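Toothbrush

Last updated: February 19, 2021
14 shares · 3 comments

A toothbrush is a small hand tool for cleaning the teeth, the gums and the tongue. It has a head with bristles, a thin neck and a handle. In most homes it is used together with toothpaste. Simple cleaning sticks, chewed at one end until the fibers opened, are much older than the brush with bristles.
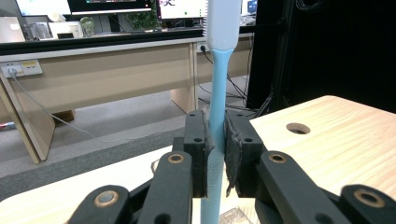 Materials

For a long time the handles were made from bone or wood, and the bristles were hair of pigs. Nylon bristles came into the shops in the 1930s. They dry faster than hair and keep their shape longer. Handles today are usually plastic, and many makers join two colors in one handle.
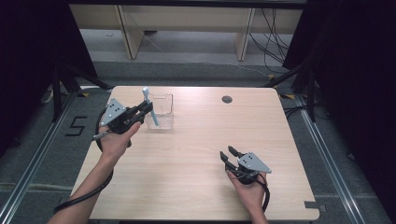

A light blue object and a clear container on a table.

Storage

A brush should be rinsed after use and left to dry in open air. In the town of Nevbridge, the Palow bathhouse kept a wall rack with 60 numbered places — guests paid for a place by the month. Cups and open boxes became more common later.
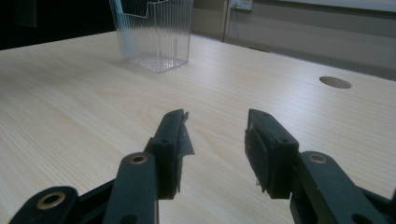

Clear ribbed container on a wooden table.

Local production

The Rawashdeh workshop in Kovura began to make brushes with 12 workers and sold about 200 pieces in a week. It closed its bone department after five years, in the month of March, and continued only with plastic.

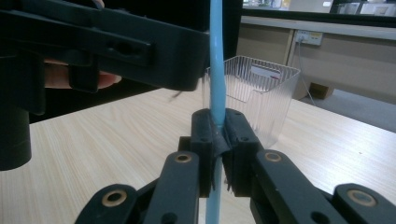

Light blue plastic, smooth surface.

Replacement

Dentists commonly advise to change the brush every three or four months, or earlier if the bristles are bent.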